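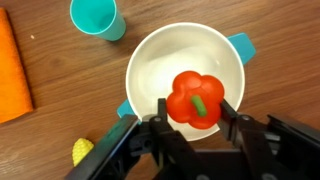

Ga-eun Choo Explains Her Break From Television

Viewers of the family drama Flekamwood have been asking the same question since May: where is Ga-eun Choo? The actress played the younger sister, Vītola, for five seasons, and her character left the story with only one short goodbye at the train station. Many fans thought there was a quarrel behind it. Last month she finally spoke about it in a long conversation for the podcast Sikley Evenings.

Choo said there was no quarrel with the producers or with the other actors. She told them already in the winter that she wanted to stop for a while. "I was learning my lines in the car, I was eating in the car, and one morning I could not remember which episode we were filming," she said. "I am grateful for this role, but I was tired in a way that sleep does not repair."

She also talked about the letters. After her last episode the production office received 3182 messages from viewers, and she is still reading them in the evenings. Some of them are angry with her, she admitted, and a few people wrote as if Vītola was a real person who had left her mother alone. These ones she keeps in a separate box – they make her laugh, but also a little proud.

Since the spring she lives in Wenham, where she grew up, and she gives a small acting class for teenagers. There are 11 pupils in the group and each lesson lasts 45 minutes, although she said it is usually longer, as they don't want to go home. She does not teach them how to cry on camera, which was the first thing they asked for. They begin with listening to each other.

Will she come back to the series? Choo was careful with her answer. The door is open from both sides, she said, but she has not read any new script and she would like to do a stage play first. She has already met one director about this. She did not want to give his name or the title of the play, because nothing is signed.

The whole conversation can be heard on the Sikley Evenings page. The part about her first audition, when she came to the wrong building and read for a toothpaste advert, is near the end.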